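搜索 请输入关键词 搜索

纪录片与刑事司法 第四讲 课堂笔记
(讲义整理版,2021年6月17日,有些地方没来得及补全,将就看)

一、上次没讲完的

真实罪案纪录片里的"重演"。reenactment,译名不统一,有写"情景再现"的,有写"搬演",本课一律用"重演",考试写哪个都行,别混着写。

重演的三种用法:
1. 填空。没有现场影像,拿演员、空镜、模型顶上。
2. 检验。按证词走一遍,看时间够不够、视线挡不挡。
3. 渲染。慢镜头、雨夜、脚步声。信息量接近零,情绪量很大。

第2种和第3种经常叠在一起用,观众分不开。写影评作业的时候请务必分开讲,上届交上来的一大半都没分。

二、案例:《达科姆旧案》(Dakcombe)

六集,制作方 Rondusmont。讲的是仓库纵火,被告一审有罪,二审发回,最后撤诉。剧情不复述,大家应该都看完了,没看完的今晚补。

要点,按集走:

第一集 报案录音。全长放出,没有剪。注意录音下面垫了低音弦乐,音量很低,耳机才听得清。原始录音当然没有音乐。这算不算改动证据?课上两派意见,我倾向算。

第二集 审讯录像。原始素材1138分钟,用进片子的36分钟。比例本身不说明问题,任何片子都要剪。问题在于剪在哪里。嫌疑人改口之前的那一大段沉默被剪掉了,改口就显得很突然,很"心虚"。辩方后来在听证时专门把那段完整放了一遍,效果完全不同。

第三集 专家证人。火场鉴定。这一集拍得最老实。两位专家意见相反,片子给的时长差不多,机位也一样,都坐着拍,都没有配乐。可以当正面例子。

第四集 目击者。核心是距离和光线。证人说隔着停车场认出了人,片子用电脑动画做了一遍。动画的视点放在哪?放在比证人高的位置。往上一抬,车都不挡了。这个下一节细讲。

第五、六集 上诉和撤诉。节奏拖,可以快进看,但是撤诉声明那段不要跳。

三、视点问题

俯拍给人一种"全都看见了"的感觉。法庭上用的示意图也是俯视的,所以观众容易把俯拍当成中立。其实没有中立机位。固定机位也是有人选过位置、选过焦段、选过什么时候按下开始的。

几个词,要会用:
- 机位高度:证人眼高 / 肩高 / 俯视
- 遮挡:谁挡住了谁,从哪儿看挡住
- 时间码:有没有,连不连续
- 画外:镜头外头发生的事,片子有没有交待

同一个地方两张画面摆在一块儿,观众会自动排出先后。这叫并置推断(自己起的名字,别去查,查不到)。没有时间码的时候,先后是剪辑给的,证据没有给。
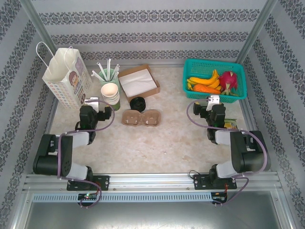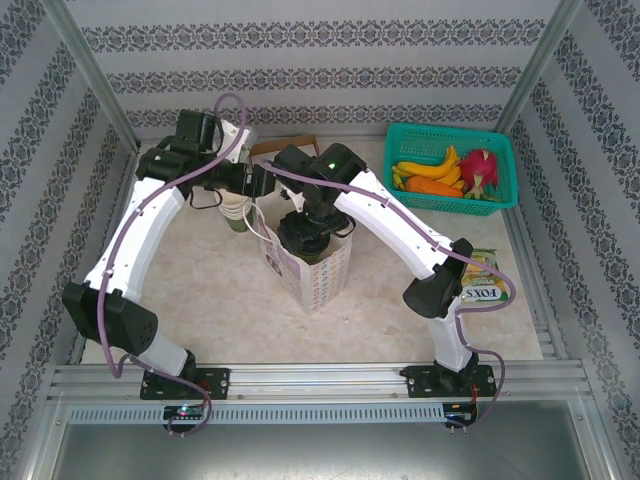
四、证据披露与播出

这里法律和媒体打架。分开记。

(1)控方披露义务。有利于被告的材料要交给辩方。没交,看是否足以影响结果,足以影响的可以成为推翻有罪判决的理由。各法域标准不一样,本课只讲大框架,细节去证据法课上问。

(2)播出和陪审员。审前报道太多,陪审团可能先入为主。常见的办法:延期、换审判地、挑选陪审员时逐个询问、法官指示不得看相关节目。最后一条执行起来很难。

(3)片方手里的素材。片方采访到了新证人,要不要交?没有统一答案。有的法域有新闻来源保护,有的保护很窄,有的只保护消息人,不保护未播素材。《达科姆旧案》里,法院要求 Rondusmont 提交未播的采访,片方交了文字稿,没交影像。文字稿里看不到停顿,看不到语气,也看不到采访者有没有点头。回想第二集那段沉默,就知道差别在哪了。

(4)观众请愿。片子播完之后有请愿,签名很快就上去了。请愿对上诉没有直接法律效力,上诉看的是记录和法律错误。但是对检方要不要重新起诉,可能有间接的压力。这个不好证明,论文里写的时候语气收着点。

五、对照:Guerreiro 案的播客

同类题材,只有声音,没有画面。听众要靠主持人描述来想象现场。主持人说"很近",多近?没说。第三期里才给了平面图的链接,在节目说明最底下,估计点开的人不多。

比较两个文本:
纪录片的问题是画面太多,观众以为自己看见了。
播客的问题是主持人的口气。反复说"我不确定",听着很诚恳,但是每次不确定的方向都是一边的。请数一下,第二期开头十分钟就够数了。

另外注意广告的位置。Guerreiro 播客的广告总是插在证词矛盾刚出现的时候,听完广告回来,矛盾变成了悬念。这个跟电视分集的钩子是一回事。

六、受害者一方

时间不够,只讲了两句。多数片子的主角是被告或者侦探,受害者家属出镜很少,出镜也多在第一集和最后一集。家属不同意拍怎么办?法律上很多材料是公开记录,能用。能用跟该不该用是两个问题。下次课开头补这一块,请先想一想《达科姆旧案》里仓库值班员的家属为什么只出现了声音。

七、作业

选一集(Dakcombe 或 Guerreiro 都行),写一篇分析,不少于1000字。要求:
- 挑一处重演或者一处剪接,写明时间点
- 说明它用的是上面三种用法里的哪一种,混用的要分开说
- 指出哪些信息来自庭审记录,哪些是片方自己加的
- 不要写观后感,不要判断被告到底有没有罪

庭审记录节选在 Flitness 平台的课程文件夹里,共642页,不用全看,目录里标星号的部分看完就行。扫描件有几页歪的,能认。

引用格式照旧,页码写记录原页码,不要写PDF页码,上次好多人写错了。

九月开学以后交,具体日子等通知。迟交的先发邮件说一声。

八、下次课

虚假供述。阅读材料第五章,重点看审讯时长和未成年人那两节。有空的话再把第二集审讯那部分重新看一遍,关掉声音看。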